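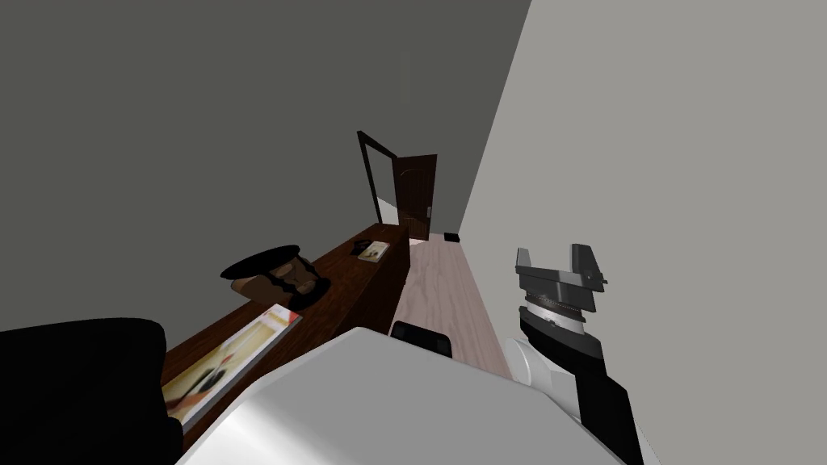
Figure 3. Arm and desk in the simulated office, gripper open.

Section 2. Before You Buy

1. Run your desk job in the Zetden simulator first. A virtual arm costs nothing to park badly.

2. Check reach and door clearance. Chairs count as obstacles, however often you promise to move them.

3. Budget $4,000 for the Orel gripper, plus $300 for spare finger pads.

Note: The mounting kit is $674 and sold separately - everything is.
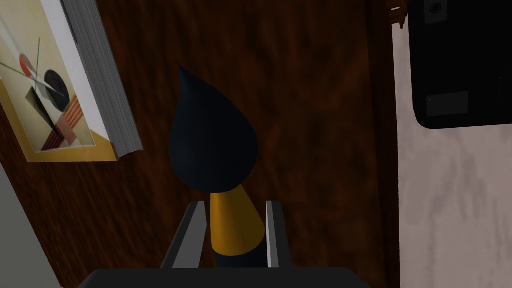 Figure 4. Grip test on a brush-shaped object, held upright.

4. Test the oddest shape you own. Send the results to Jotside with your quote request.

Caution: Quotes expire after 19 days. Enthusiasm often goes sooner.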